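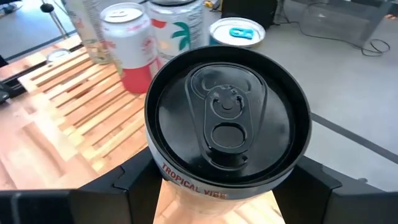 Sign lettering on round columns, a thread. Most wayfinding guidance assumes a flat panel facing the reader. Wrap the same artwork round a cylinder and two things change: letters narrow towards the sides, and a straight baseline becomes a curve as soon as the eye is above or below it. Drinks cans have both problems at small scale. Look down steeply at one and the red TROPICAL VIBE under the rim bends with the wall and loses some of its shape. A reader with a can turns it until the words come round. A reader with a column has to walk, usually with a suitcase.

Background. I have spent the last few months on the sign package for the Windard ferry terminal. The departures hall has 17 round columns and very little flat wall. The roof is too high for hanging signs to work near the doors. So the columns carry the text.

The columns are 600 mm in diameter, painted steel casing over concrete. Circumference 1885 mm. All the figures below are for that size. If your columns are fatter, everything gets easier. If they are thinner than 400 mm, stop and put a flag sign on a bracket.

Horizontal narrowing first. A letter at angle A round from the point facing the reader appears at cos A of its true width. At 30 degrees that is 0.87. At 45 degrees, 0.71. At 60 degrees, half. This assumes a reader some way off, which is close enough at seven metres.

Narrowing up to 30 degrees is hard to notice. People see it as a round thing with words on it and read normally. Between 30 and 45 the spacing starts to look tight. Past 45, letters with similar verticals (N and M, H and I I) begin to merge, and past 60 I would treat the text as decoration.

So the comfortable zone is 30 degrees each side of centre. On a 600 column that is 314 mm of film. It is less than people expect. The client's first draft had WAITING ROOM AND TICKET DESK on one line, which at our cap height needed more than twice that.

Cap height. We are using 40 mm at a design reading distance of seven metres. Our capitals average 28 mm each including spacing, so WAITING ROOM with its space comes to 336 mm. Slightly over the zone. We kept it, since the outer edges of the W and the M are the only parts beyond 30 degrees.

Now the part that is usually missed: the reader is rarely on the centre line. A passenger 30 degrees off axis sees one end of a full-zone line square on and the other end at 60 degrees. The word does not get uniformly smaller. It tapers. WAITING can be perfectly clear while ROOM is a red smear, or the other way about.

The usual answer is to repeat the message round the column. Three repeats puts them at 120 degrees, and the worst-placed reader is 60 degrees off the nearest one. The far end of a full-zone line is then at 90 degrees, in other words gone. Three repeats is not enough, although I see it specified often.

Four repeats: worst reader 45 degrees off, far end of a full-zone line at 75 degrees, width factor 0.26. Still poor. Six repeats: 60 degree pitch, and the lines now touch end to end. WAITING ROOMWAITING ROOMWAITING ROOM. Please do not do this. I have seen it built.

What we settled on is four repeats with shorter text. Each message is held to 40 degrees in total, which is 209 mm on this diameter. Worst-case far end is 65 degrees, width factor 0.42. Not good, but readable when the rest of the word is intact, and one or two steps sideways fixes it.

209 mm is seven characters at our size. TICKETS fits. TOILETS fits. GATE 3 fits. WAITING ROOM does not, so it stacks on two lines. CAR CHECK-IN became CARS after a long meeting. DISABLED PARKING became the symbol and a P, which should have been the starting point.

Arrows. An arrow on a cylinder is a bad idea unless you have thought about who sees it. An arrow pointing right, repeated four times round a column, points in four different directions. I would like to say this never gets past a drawing review.

Bayu Pangaribuan, who is running the site side, went round the mock-up with a compass and wrote the real bearing next to each arrow in pencil. One set of toilets was indicated to the north, east, south and west. We removed all sideways arrows from columns that day. Columns now say what is at the column or which zone you are in. Directions live on flat signs.

Vertical effects. A horizontal ring at eye level looks like a straight line from any distance. Above eye level it looks like an arch. Below eye level it looks like a smile. The amount depends on height difference and distance, and it gets strong quickly as you come in close.

Numbers, for a band centred 1050 mm above the eye on a 600 column. Take the front of the column as the reference plane. At seven metres, a point 30 degrees round appears 6 mm lower than the centre. On 40 mm capitals that is invisible to most people.

Same band from 1.5 metres: 27 mm lower. That is two thirds of a cap height. The line is visibly arched and the letters near the ends lean. It is readable, since they are now large in the eye, but it does look as if the film has been fitted badly, and you will get an email saying so.

You can pre-distort artwork to look straight from one position. We tried it. It looks straight from that position and drunk from all others. For a photograph or a painted floor, fine. For a hall where people walk in from four sides, leave the baseline level and let the geometry be what it is.

Height. Two bands, in the end. The main one is centred 2600 mm above floor so that it clears heads in a queue. A smaller one at 1500 mm carries the column number and the symbol only. Seated passengers and children get the lower band. People who have lost somebody also get the lower band, by phone: "I am at column 9."

Vilho Eskola asked for the column numbers to be much bigger than the messages. I resisted and was wrong. The number is the only text short enough to survive at any angle. One or two digits at 180 mm high, four times round. It is now the most useful thing in the building.

Typeface. We are using Åberg in the medium weight. For curved surfaces I want open spacing, a wide C and G, and a 1 with a foot. Condensed faces are a poor choice here. The column will condense them for you.

Add letter spacing. We ran plus 4 per cent over the flat signs. Going beyond that cost us characters without helping the ends much. Variable spacing (looser towards the ends of a line) works on paper and failed on site, for the off-axis reason given above. The loosened end is facing somebody.

Capitals or lower case? On our flat signs, sentence case. On the columns, capitals for the single-word messages. Ascenders and descenders cost height, and at seven characters there is not much word shape to recognise anyway. I expect disagreement on this and have no strong evidence to offer.

Contrast and gloss. A flat sign catches a reflection at some positions and not at others. A glossy cylinder catches one from nearly any position, as there is always some strip of it angled to throw a lamp at you. It shows as a pale vertical streak that follows you as you walk past.

Matt film, therefore. We tested gloss, satin and matt from Brindeck and one matt from Tretusex. Gloss lost a full letter under the streak. Satin lost contrast over a wider strip but kept the letter. Both matt films were fine. The Tretusex one marked when rubbed with a trolley handle, so Brindeck matt it is.

Fitting. Measure the circumference of every column, at the height of the band. Do not trust the drawing. Ours varied enough that a wrap cut to 1885 would have overlapped on some and left a gap on others. Sombat Thepsuriya did the measuring with a steel tape and the artwork was cut per column from his list.

Level matters more than you think. A wrap started 0.1 degrees out of level comes back to its own beginning 3.3 mm too high or too low. On a plain band with a coloured edge that is a visible step. Use a rotary laser and mark at least eight points round the column before the backing comes off.

Or do not wrap all the way. For the message band we dropped the full wrap and fitted four separate pieces. No join to line up, less film, and one damaged piece can be changed without touching the others. The number band is still a full wrap as it has a background colour.

Where the wrap does join, put the seam on the side facing the least traffic and overlap it so the exposed edge faces away from the cleaning route. Boonsong Kaewkla, who fitted the mock-up, pointed this out. The scrubbing machine goes round the columns clockwise, every night, and it will find a lifted edge.

Paint condition. Columns repainted with a roller have a texture that film bridges over. It looks fine for a week and then silvers. We had two columns flatted back and sprayed over a strip 300 mm high. Budget for that before you go to tender.

Checking method, in case it is useful. Print at full size on paper, tape it round the column, walk a circle at seven metres and stop every 15 degrees. Write down what you can read at each stop. Then get someone who does not know the text to do it. The two lists are very different. Only the second one counts.

Things I still have no answer for: two languages inside 209 mm, tactile text on a curve, and what to do about queues that stand round a column and hide the lower band completely. If you have done bilingual columns at this diameter I would like to see the drawings.

Film goes up in September. I will post the reading-angle sheet once the numbers for the last few columns are in.

Home Explore Notifications Messages Lists Bookmarks Profile More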